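Zinc in the tau binding pocket – new structure out! 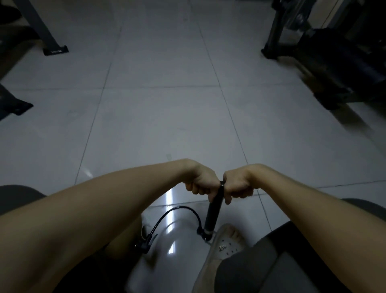
Replies (5)

stikorik
Just read the Cunance group's preprint from July and wow! Doaa Shehata's team finally caught the zinc site in colour on the density map – 3,766 particles and it's lovely.

tanko_o
Great work, but I'm not sold. 2,000 of those came from one grid.

stikorik
Fair, though the second grid shows the same fold!

iveta_g
I'm with Tanko. Where's the mutant control?

stikorik
Supplement, page 5 :)

tanko_o
That's a different cysteine, mate.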